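Simulation scene check before planner runs - kitchen counter scene, Sarkura build 34
Checked by: Ulla Valtonen. Second reader: Drahomíra Vondráček. February 3, 2024
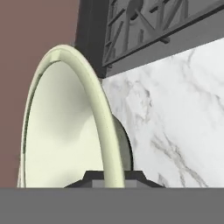 1. Collision meshes loaded for all fixed parts: OK. The overhead cabinet was missing in build 13, now it is there.

2. Base rests on the countertop without penetration: OK in the viewer. Please confirm also with the contact log.

3. Curved surfaces: NOT OK. The collision hull closes the inside of the arch, so the planner treats it as a solid body. Must be split in smaller convex parts - I propose 7.

4. Glass door of the cabinet: OK for collision. Depth through the glass is not checked yet.

5. Speed and joint limits read from the Grelter file, not from the defaults: OK.

6. Stop command ends the motion in simulation: OK, tested with seed 39.

7. Random seed is written in the log: NOT OK. Only the first run has it.

Comment D.V.: I agree with point 3. Do not release to Tilahun until points 3 and 7 are closed.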